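Collow Community Help — Laundry and Clothing Care
Sorting and folding a mixed load of red and orange items

Posted by Souad El Sherbiny, July 16, 2024

I have recently assumed responsibility for the linen and sportswear cupboard at the Wulside neighborhood center. Among the articles to be put in order are a red cloth with a soft, slightly fuzzy surface, similar to felt or brushed cotton, and several orange athletic garments made of mesh. None of them has a legible care label. I would appreciate guidance on two matters: whether the red cloth may be washed together with the mesh garments, and how the mesh should be folded so that it remains flat on the shelf. The shelves are 10 inches deep.

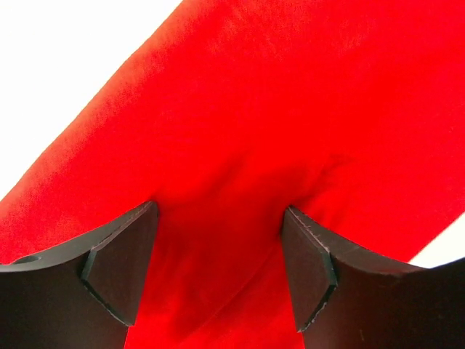 Cherry Mae Ocampo
Please do not wash the red cloth with anything else until it has been tested. Dampen a corner that will not show, press a white paper towel against it for 2 minutes, and examine the towel. If color has transferred, the cloth should be washed separately in cold water. If it is wool felt, it should not go into the machine at all — warm water and agitation will shrink it, and the shrinkage cannot be reversed. Brushed cotton is more forgiving but will shed lint, and mesh collects lint readily. I would therefore keep the two apart even if the color proves to be fast.

With regard to folding, mesh should be handled by the corners or the seams. Lift the garment by one corner, find the matching corner, and let the fabric hang before laying it down. Smooth it once with the flat of the hand. Pulling at the middle stretches the material and the edges will no longer meet.

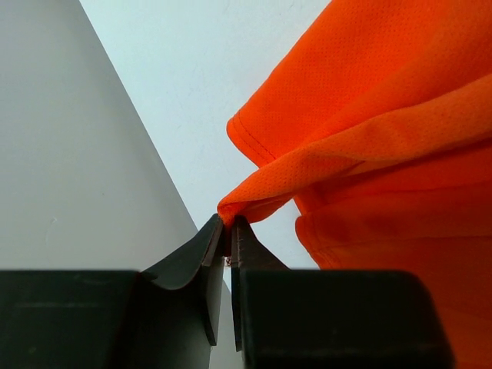 Malabanan
I agree about the separate wash. I do not fold mesh, though. Roll it. It slides off a pile whatever you do.

Cherry Mae Ocampo
Rolling is acceptable for a bag or a drawer. On an open shelf of that depth I would still recommend folding, with no more than 4 garments to a stack, heavier articles underneath. Fabric softener should be omitted for athletic mesh, as it leaves a coating on the fibers. A low dryer setting or a drying rack is suitable.

Souad El Sherbiny
Thank you both. The paper towel showed a faint pink mark, so the red cloth will be washed by hand. The mesh garments will be folded and placed on the lower shelf.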